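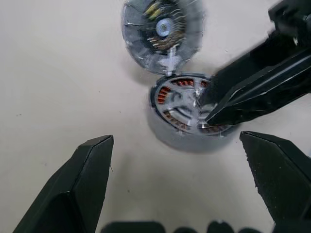
Bilar opens its motor repair bench to the public in August

I've been taking little motors apart at my kitchen table for years (sorry, kitchen table), so I'm thrilled to finally write this one: Bilar is opening a walk-in bench for small brushless motors, and you're all invited!

We're in the back half of the old Fenon building, doors open from 3 in the afternoon. Bring a motor that grinds, squeals or just sits there. We'll help you pull the rotor bell off the stator, have a good look at the copper windings, and work out whether it's a bearing, a bent shaft or plain old grit. Most folks are surprised how little there is inside – a bell, a shaft, a ring of coils, and you're pretty much done.

Our friends at Ó Riain have given us 400 replacement bearings to get going, and we've got 990 more on order in the odd sizes that are such a pain to find. There's room for up to 740 visits before the end of the season, and the first one is free. After that you pay for parts and that's it.

I'm also running a beginners' hour called Asura, for people who have never held a hex key in their lives. You'll take a motor apart, clean it, put it back together and carry it home. Kids are welcome with a grown-up!

To save a spot, or if you're press and want to come poke around early, drop me a line at the Bilar front desk. Parking is behind the building, next to the loading door.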